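Section 5: Standing the small bin on a table

The leaflet in the Millton box gives this job one line: "Place on any flat surface and enjoy." We have set up enough of these bins to doubt the "any", and we have yet to meet the person who enjoyed it. A small pedal bin is designed for a floor. Put it on a table and it will slide when you press the pedal, tip when you lift the lid too sharply, and creep towards the edge over a week of use. All of that can be kept in check with masking tape and a little patience.

These notes are for the 5-litre round model with the hinged lid. If you have the larger one, leave it on the floor. Jucélia Cavalcanti tried it on a desk for most of May and does not recommend it.

What you need

The bin, with its inner bucket if yours came with one
A dark liner bag, the thin sort
A roll of ordinary yellow masking tape
A cloth
A pencil, if you are fussy

You do not need the Drernico "grip discs" sold as an extra. They hold well on glass. On wood they let go overnight, and two of ours left rings that had to be rubbed out with oil.

Before you start

Clear the table first, including the small bottles that always get pushed to one end and forgotten. Wipe the top and let it dry fully. Tape stuck to a damp or waxed table will look fine until somebody leans on the bin.

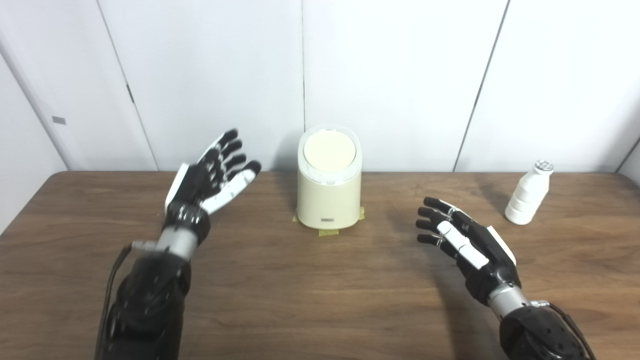
5.1 Choosing the spot

1. Set the bin down towards the back of the table, near the wall. The leaflet suggests the middle, which looks good on the box and gets in the way of everything else.

2. Leave a gap behind it. The lid on this model tips backwards as it opens, and if it meets the wall it stops short and drops shut again. The maker says no clearance is needed. Open the lid by hand and see for yourself before you believe that.

3. Turn the bin so that the label plate at the bottom faces you. The hinge is then at the back, where it belongs.

4. Reach for it from where you normally sit or stand. If you have to stretch, bring the bin forward a little. About 400 mm of free table in front is comfortable for most people and leaves room for a chopping board or a tray.

5. If you want to be able to find the exact spot again, draw lightly round the base in pencil. Lwazi Xaba swears by this. We think the tape does the same job.

Note: check that the table itself does not rock. We have had two bins returned as "unstable" that were perfectly steady once a folded card went under a table leg.

5.2 Taping the base

1. Tear three short pieces of masking tape. Longer ones are no stronger and they wrinkle.

2. Press one piece down at the left of the base, one at the front and one at the right. Each should lie flat on the table and just catch the bottom of the bin.

3. Run a thumbnail along each piece. Most of the failures we hear about come down to skipping this step.

4. Hold the bin by its upper rim and give it a gentle push sideways, then a pull towards you. It should stay put. If it shifts, lift the tape, wipe the table again and use fresh pieces. Tape that has been peeled once is finished, whatever the roll says about being repositionable.

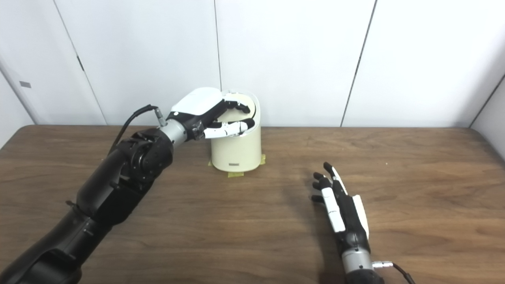 If the bin holds when pushed but lifts when pulled straight up, leave it alone. It is meant to come away when you want it to, and anyone who tells you to tape it down harder has not had to change a liner in a hurry. Josué Figueiredo used parcel tape on his and took a strip of varnish off with it.

Caution: do not use the tape to hold a bin that overhangs the edge of the table. It will hold until the bin is full.

Caution: masking tape left on for a long time goes brittle and leaves glue behind. Replace it every 14 days. The Falcão tape we were sent claims to last far longer, and it may do in a drawer.

5.3 Fitting the liner

1. Open the lid all the way back, until it stays up on its own. If yours will not stay up, look at the hinge for grit or a scrap of old bag before you ring anybody.

2. Shake the liner open and lower it in. Push the bottom corners down with your fist, otherwise you will be paying for a bag and using half of it.

3. Fold the top of the bag over the inner bucket, or tuck it just inside the rim if you have no bucket. The leaflet's drawing has the bag folded neatly over the outside, under the lid. Try that if you like – on ours the lid then sits proud and does not close.

4. Press out the trapped air with the flat of your hand.

5. Close the lid slowly, once, and watch the bag. If it gets dragged by the hinge, pull it forward a little.
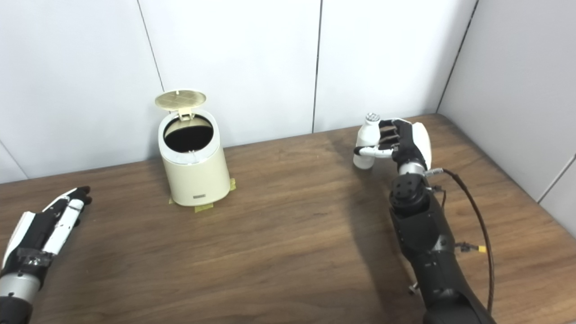

Fig. 5c. Lid fully back, dark liner in place, tape at the base.

Note: the lid has a moulded grid on its underside. Crumbs and tea get into it. A wet cloth does very little and an old toothbrush does rather more. The box says "wipe clean".

5.4 Using the pedal, or not

With the bin on a table the pedal has to be worked by hand. It can be done, but it pushes the whole bin backwards and is hard on the tape. We lift the lid from the front edge instead. Gervásio Medeiros still presses the pedal with two fingers and has no complaints, although he replaces his tape more often than the rest of us.

5.5 If it goes wrong

Lid falls shut: too close to the wall, or hinge dirty. See 5.1, step 2.
Bin turns on the spot: front tape has lifted. Replace all three pieces, even if the others look sound.
Bag slips down inside: wrong size of bag. "Universal fit" on the Rosberg packet covers a lot of bins, and this one only loosely.
Sticky patch on the table: warm soapy water first, then a drop of cooking oil on a cloth. Try the oil somewhere out of sight before you use it on bare wood.

For emptying and washing, go to Section 6. Simone Marinho's notes on smells are at the back of the guide.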